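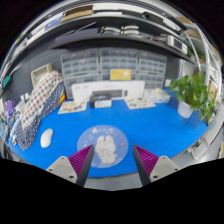
How to Clear and Reset a Small Desk

A desk that gets used every day fills up slowly. A mouse, a mat for your cup, some fabric you meant to fold, two or three chargers, and before long there is no room to write. This method takes me 28 minutes on a normal day. The first time will take longer.

What you need

One basket or shallow tray
Two soft cloths
Mild dish soap and warm water
Reusable cable ties or twist ties
A paper bag for trash

Step 1. Pull off the fabric first

Scarves, dish towels, pouches and sewing scraps take up the most space and hide small things. Pick each one up by a corner and shake it over the desk, not the floor, so that anything caught inside lands where you can find it. Fold what is clean and put it in the drawer or closet where it belongs. Anything else goes to the wash. Keep dark navy pieces apart from white ones if they have never been washed.

Step 2. Gather the loose items

Put everything small in the basket. Don't sort yet. If your basket normally stands on its side against the wall, lay it flat for this. Leave the mouse and anything plugged in where they are.

Step 3. Deal with the cables

Unplug one cable at a time and follow it to the other end. If you can't say what it charges, set it aside. Coil the ones you keep into loops the width of your hand and tie them once. Tight coils wear out the cable near the plug.

The ones you use daily can stay at the back corner of the desk, on the side closest to the outlet. I ran mine through a Tomano clip stuck under the edge. A binder clip does the same job.

Step 4. Wash the surface

Add a few drops of soap to a bowl of warm water. Wring the cloth out well and wipe from the back to the front. A bright painted or laminated top, blue especially, shows streaks, so go over it again with the dry cloth. Do not use scouring powder. Wipe the curved front edge too. That is where your wrists rest and it gets sticky.

Step 5. Clean the mat and mouse

Soft translucent mats and coasters can be washed by hand in the same soapy water. Rub printed characters with your fingers only, as a brush will lift the color. Dry the mat flat, face up. Estela Arancibia wrote to say hers curled after she stood it on a radiator, so keep it away from heat.

Turn off the mouse or unplug it, then wipe it with a barely damp cloth. Clean the feet on the bottom with a toothpick.

Step 6. Put back less

Sort the basket now. Things you used this week go back. The rest goes in a drawer, in another room or in the bag. Set the mouse on the side of your writing hand and leave a hand's width between it and the mat, so a full cup is not in the way when you move.

Keeping it clear

Empty the basket once a week. Wash the mat when it looks cloudy. I redo the cables every April.

Last updated 11/06/2024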